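# Recording a two-arm kitchen task with the Zader leader arms

This page covers how we record demonstrations for tabletop kitchen tasks at Husow. It assumes both follower arms are mounted and homed, and that you have a login on the recording machine. If the arms have been moved, go through the Koller calibration sheet first and come back.

Emil Marti wrote the first version of these steps. Cyrill Wieser added the part on resets in September, after we had to throw out most of a session.

## Before you start

1. Start the leader arms, then the followers. The other order works too, but the followers will jump to match the leaders when you enable them.
2. Open Pancombe and load the task profile. Check that the episode length is set to 30 seconds.
3. Open the head view and both wrist views. Wipe any lens that looks hazy.
4. Put both leaders in their cradles and press Enable. The followers should settle into the rest pose with the fingers open.
5. Squeeze each trigger fully a couple of times. If a finger stops short of closing, run the gripper zero again.

## Setting the table

Work from the head view, not from where you are standing. An object that looks easy to reach from the operator's chair can be at the limit of one arm.

Keep the cutting board near the middle and more or less square to the table edge. Small objects can go on the board or beside it, and they can overlap an edge. Glasses can be upright or on their side, as long as the profile allows both.

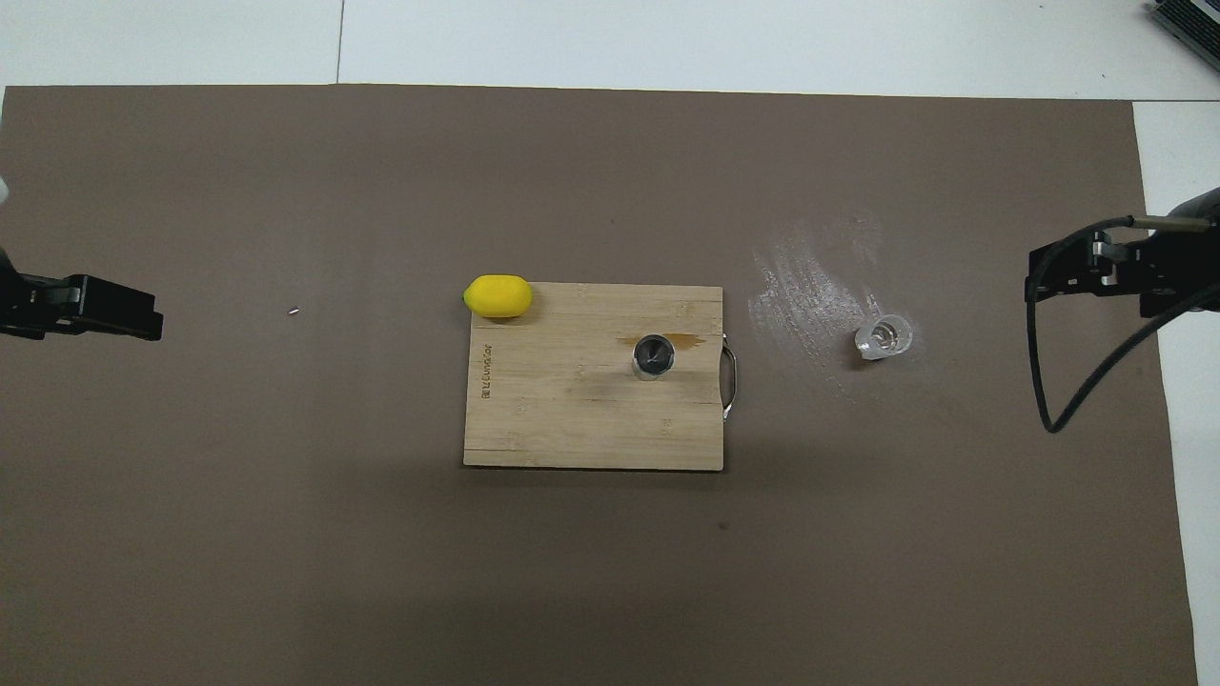 Change the layout between episodes. Move two objects at least a hand's width, turn one of them, and leave the rest alone. If every episode starts the same way, the policy learns the positions and does badly as soon as something shifts.

Clear glass needs extra care. It is hard to judge depth on it from the head view, so use the wrist view for the last part of the approach and come in slowly. Grip below the rim. With a glass lying down, close across the body and lift straight up before you rotate the wrist.

## Recording an episode

1. Hold both leaders still and tap the foot pedal. Wait for the tone.
2. Move the first arm. Keep the other one parked unless the task needs it.
3. Go at a steady pace – slower than you would by hand, but without stopping in mid-air to think. Long pauses end up in the data and the robot will copy them.
4. If you miss a grasp, back off and try again once. Recoveries are useful. If the second try fails too, mark the episode as failed and reset.
5. Return both arms to rest and tap the pedal again.

Watch the cable on the right arm when you bring it across the table. Leave enough slack for the wrist to turn, and check that the loop doesn't catch on anything.

## Resets and labels

Disable the followers before you put your hands on the table. Pancombe shows a gray bar when it is safe to reach in.

Label each episode right away as good, recovered or failed. Don't leave it for the end of the session – after 9 or 10 runs they blur together.

A full set is 75 good episodes for each task. One operator can get through up to 8 in a row before the wrist gets tired, then swap or take a break. Recovered episodes go in their own folder and don't count toward the set.

When you finish, press Sync and wait for the file count to match the episode list before shutting down the arms.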